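We use cookies to remember your settings. Accept all | Manage

Saltport Shared House: minutes of the kitchen and breakfast working meeting
February, 7.15 pm, ground floor meeting room

Present: six residents, plus the house secretary (minutes). Apologies from two residents on the upper floor.

1. Minutes of the previous meeting

Agreed, with one correction. Item 4 should read "descale the kettle monthly", not "weekly".

2. Breakfast counter

The secretary reported on the layout of the toast end of the counter. The present arrangement has the black two-slot toaster on the left of the wooden top, the round black plate directly behind it, and white panels closing off both sides, held with small white brackets.
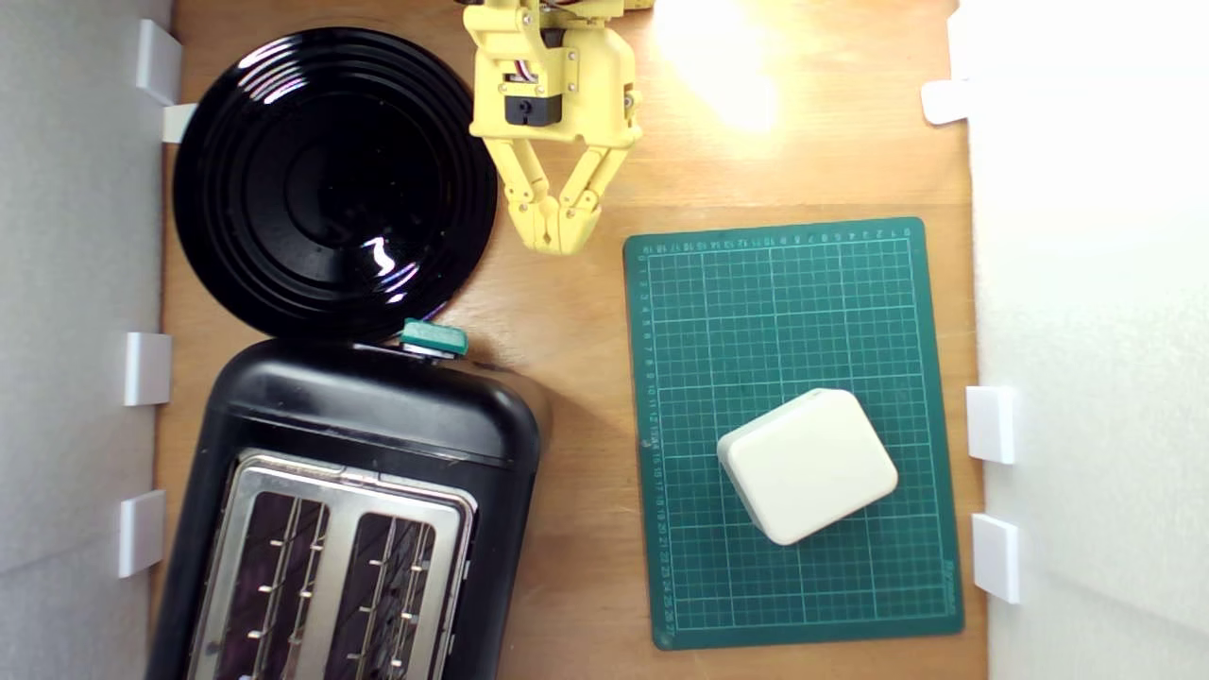
The meeting considered whether the toaster should go back beside the kettle. Against: the socket there is shared with the kettle, and the two have tripped the breaker when used together. For: shorter reach to the bread bin. It was agreed to leave the toaster where it is until the end of the quarter.

One resident asked for the plate to be kept further from the toaster, as the rim gets crumbs on it. The secretary noted that the wooden top is narrow at that end. A gap of 2 cm was suggested and accepted as a working figure. The plate is for finished toast only and should not be used for raw bread, butter wrappers or teabags.

Action: secretary to mark the plate position with a strip of low-tack tape on the wood.

3. Side panels and brackets

The panels were fitted to stop crumbs reaching the floor and the back of the fridge. Brackets are the push-fit type from Brulex. Two spares are in the drawer under the sink. The panels are to be wiped with a damp cloth and mild soap. Scouring pads have been used in the past and should not be used again.

A resident proposed a third panel along the back. Cost from Cosholm is £22 including delivery. Deferred to the next meeting pending a measurement of the worktop.

4. Crumb tray and cleaning

The tray is to be emptied every Sunday evening by whoever is on the kitchen rota. Procedure as before: switch off at the wall, unplug, allow to cool fully, slide out tray, empty into the food caddy, replace. The toaster is not to be turned upside down over the sink.

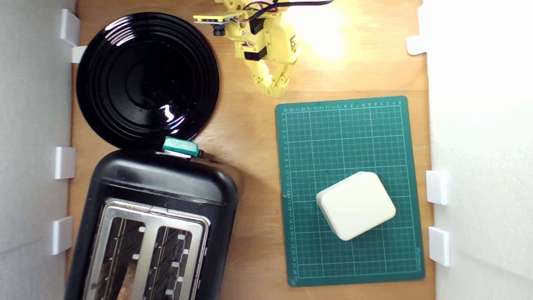

The question of metal cutlery in the slots was raised again. The wire guides bend easily and a bent guide holds the bread against the element. Stuck slices are to be lifted out with the wooden tongs after unplugging. The tongs will hang on the hook by the window.

Action: one resident to fit the hook.

5. Bread and spending

Spending on shared bread and spreads came to up to £300 over the winter. The ceiling for the next period was set at £200. Speciality loaves are to be bought privately and labelled. Thick-cut bread is to be avoided, as it jams.

6. Electrical check

Dumitrescu will carry out the portable appliance check on the toaster, kettle and microwave. Residents are asked to clear the counter the evening before. The long extension lead failed a visual check last year and has been thrown away.

7. Any other business

(a) The cutting mat is not a chopping board and is not to be used for food.
(b) The fridge thermometer needs a new battery.
(c) The tea towels were discussed. No decision.

Next meeting: same room, 7.15 pm, date to be posted on the noticeboard.

Meeting closed 8.05 pm.

2 comments | 0 shares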